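Thursday, after the coffee break. 20 min slot plus questions. Laptop adaptor in the side pocket, NOT the blue bag. Lourenço does the clicker if mine dies again.

# Turning pages is a planning problem (mostly)

## Opening, keep it short

- Hello, thanks to Palby for having us. I'm Dewanti, planning and tooling. Lourenço Magalhães sitting over there did the perception half, send him the hard questions.
- What we're on about: handling a thick paperback with two grippers. Pick up, open, split the block of pages, turn, close, put down.
- Don't do the "why books" speech. One line only: paper bends, a mug doesn't, and all our old code was written for mugs.
- Say early that the training data is from people with hand-held grippers. Same fingers as on the arms, same pads. The policy learns from the view between the fingers.

Ask for hands: who has a planner that assumes the object is rigid? (wait. everyone laughs and puts a hand up. go on)

## What the old stack did

- Ulden, our planner, wanted a pose. Six numbers, one object.
- A closed book: fine. It's a box. Ulden likes boxes.
- Open it and there is no pose. There's a left stack, a right stack, a spine doing what it likes, and maybe a chunk standing up in between.
- We tried tracking the spine as a hinge. Looked great in simulation. On the table the hinge moves as you turn, because the weight shifts from one side to the other.
- So the plan was stale before the fingers got there. Fingers close on air, or on the cover, or on half the pages you wanted.

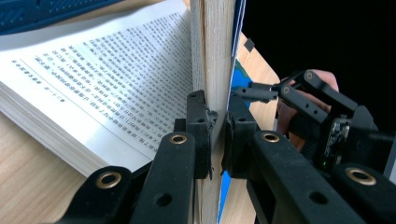 - What we need at a moment like that is a grip state and a stack state, separately. Pads closed on a block of paper is one fact. Which part of the book the block belongs to is another fact. Old code mashed them togther into a single "grasped = true".
- Grasped WHAT. That's the whole talk really. Pause here.
- Planner now carries three things for each hand: what's between the pads, which side is free, how hard we're allowed to pull.
- "How hard" is a cap and never a target. We had it as a target for one awful week in May. Torn page. Skip the story if we're running late.

## Perception — Lourenço's bit but I'm giving it

Slow down in this part, last time I gabbled.

- Wrist view only. No overhead camera for the policy. People will ask, so say it now.
- Good: you see the contact. Bad: the fingers cover the thing you care about at the moment you care about it.
- Page edges are a lovely feature. Fine parallel lines, they fan when the book bends. The direction of the lines tells you which way the stack is leaning. Cheap to compute, no network needed.
- Printed text is a terrible feature. Dense columns, all look alike, matcher locks on to the wrong column and swears it's right. We mask the print out before matching. Helped more than anything else on this slide.
- Cover colour: we use it as a hint, never on its own. A bright blue cover is easy and makes you lazy. Then someone brings a beige one.
- Motion blur. The second hand is often moving while the first one holds. So blur is information: whatever is sharp is what's held, near enough. Lourenço hates when I say it like that. His version: per-region blur score goes in as its own channel.
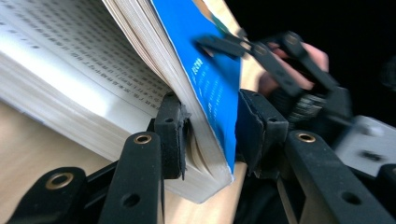 *Photo: Dewanti Simanjuntak / Cunha, wrist camera*

- Two hands, so two clocks. This bit us badly. The streams from left and right were drifting and nobody looked, since each one on its own played back fine.
- Symptom: the model learned to let go early. Spent ages blaming the reward, the loss, the pads, me.
- Fix was dull. One sync pulse at the start, one at the end, throw the recording away if they disagree.
- Threw away 620 recordings. Kept 3349. Say both numbers, people like to see the bin.
- Q will be "couldn't you have rescued them?" Some, yes. Not worth it, the rescue script was longer than the collector.

## Tooling: Trelludov

(live demo if the network's ok, otherwise the recorded one, it's on the desktop, folder called "talk talk")

- Trelludov is our labelling and replay tool. Started as a script for stepping through video. Now it's the thing we'd least like to lose.
- Shows both wrist views side by side, finger width underneath, and the grip state as a coloured strip.
- You drag the boundary of a strip. That's the label. No forms, no dropdowns. The first version had dropdowns and labellers just picked whatever was top of the list.
- 5 grip states: empty, touching, holding cover, holding pages, holding everything.
- "Touching" was added last and I argued against it. I was wrong. A fingertip resting on a cover does real work, it steadies the book, and the old labels called it empty. The planner then thought that hand was spare and sent it off somewhere else. Book falls over.
- Replay: run the planner against a recording and see where it would've disagreed with the person. Disagreements get sorted biggest first. Monday mornings we watch the top of that list and drink tea.
- Show the one where it wants to grab from the spine side. Good one for the back row, it's obvious.

If demo falls over: don't debug on stage. Say "recorded one" and move on.

## Control, quickly

- Low level is boring on purpose. Position loop on the fingers, force cap on top, planner can lower the cap and can't raise it.
- Soft pads do a lot of the control for us. They also wear. Rough pad and fresh pad don't slip at the same force.
- So pad wear is a parameter now. We don't measure it, we estimate it from slips over the last few grasps. Crude. Works better than pretending.
- Squeeze before lift: close, wait 4 control ticks, check the width is steady, then go. If the width is still shrinking, the paper's still compressing and you don't have it yet.
- That wait looks silly on video. Leave it in. Every time somebody "tidies" it out the drops come back.

## The approach question

Most of the drops we looked at began before contact. Wrong place, wrong angle, fingers straddling the wrong bit.

- Lying flat on the table, a thick closed book gives you choices: spine side, open side, ends.
- Spine side is stiff and predictable. But you can't open from there, so you'll be regrasping.
- Open side lets you split the pages straight away. Also lets the cover slide away from under your pad.
- Ulden used to pick whichever was nearest. Now it costs the whole sequence, so a longer reach is allowed if it saves a regrasp later.
- Wood grain gotcha: pale table with slanting grain, book lying at nearly the same slant, the edge detector happily joined the two up. We weight edges by contrast now. Took an afternoon once we'd seen it, weeks to see it.
- The spine's a different shade from the cover on this copy of 西游记 (Journey to the West, say it in English too), and that's enough to split them. On plain covers we fall back on the shadow next to the spine. Shaky. Own up to that.
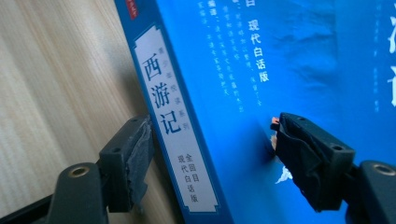

## What doesn't work yet

- Single pages. We turn blocks. Anyone who wants single pages, please come and find me, I mean it.
- Very floppy covers. Planner says "holding cover", the cover says otherwise.
- Reading the state after a slip. It knows something slipped, it doesn't know what's left between the pads. At the moment it puts the lot down and starts again. Slow but safe.
- Handing over from left to right with the book in the air. Works when people do it with the hand-helds, of course. Policy is hit and miss and I'm not giving a figure until we've tested it properly.
- Dark backgrounds. Black fingers against black, finger mask goes ragged. Lourenço has a branch. Don't promise a date!!

## Things to take home (leave this slide up during questions)

- Split "is it held" from "what is held".
- Sync your hands before you train anything
- Label touch as touch.
- Let the planner pay for a longer reach
- Build the replay tool first. We built it fourth.

## Questions I expect

- Why not tactile sensors? — pads would need rewiring, and we wanted the same fingers on hand-held and arm. Maybe next year.
- Is Trelludov open? — replay part yes, soon. Labelling part needs cleaning up, there are swear words in it.
- Does it transfer to other things, magazines, folders? — magazines a bit. Folders not tried. Say not tried.
- Compute? — planner runs on the desk machine, perception on a second one. Ask Lourenço for details, I always get them wrong.

Thank Palby again. Give the lapel mic back this time.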